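Faltum Mobile Security for Android: two months on three phones

I put Faltum on my own phone first, then on my mother's, then on the old handset I keep for testing. It is a paid app scanner and subscription watcher. 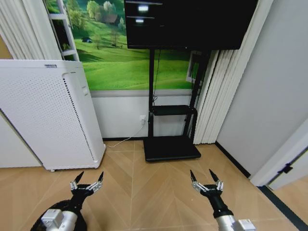

The setup took a few minutes on each phone. You install it, give it permission to see your list of apps, and decide whether it may read your notifications. You can say no to the last one and the scanner still runs, but then you lose the billing alerts, and those were the part I wanted.

The first full scan on my phone went through 85 apps and flagged two. One was a QR code reader I had installed years ago and forgotten. Faltum listed what it could do: read notifications, draw over other apps, start at boot. None of that is needed to read a QR code, so I removed it. The other was my bank's app, flagged for using accessibility services. I marked it as trusted and it has not come up again.

My mother's phone was more interesting. She had a horoscope app that had signed her up for a weekly charge through her phone carrier. Faltum did not catch the charge itself, as it had started before we installed anything. What it did show was that the app had permission to send text messages. From there it was easy to find the line on her bill. The carrier refunded one month after 31 minutes on hold and would not go back further.

The billing alerts work by reading incoming texts and notifications for words like "subscribed" or "your PIN is." In two months I got four alerts. Three were ordinary renewals I knew about. The fourth was a trial I had meant to cancel, so I will count that as useful. Lowri Owen, who uses the same app on a work phone, gets far more of them and has turned the feature off.

Battery use was low on the newer phones. On the old one it was noticeable, mostly during the nightly scan. You can move the scan to any hour you like. Mine now runs at 3 a.m. while the phone is on the charger.

Things I did not like:

The home screen pushes the family plan every time you open it. There is a close button, but it is small and gray.

The risk scores run up to 100 with no account of how they are worked out. A flashlight app got 45 and a card game with far more permissions got less. I ignore the number and read the permission list.

Support answered my one question (how to export the scan log) after six days, with a link to a page I had already read. The export is under Settings, Reports, and then the three dots.

I also tried Odine, which is free. It finds the same risky permissions but has no billing alerts, and it shows ads. If all you want is a list of which apps can read your texts, Odine is fine, and Android's own permission manager will show you most of it too.

I am keeping Faltum on my mother's phone and letting mine lapse when it comes up for renewal in October.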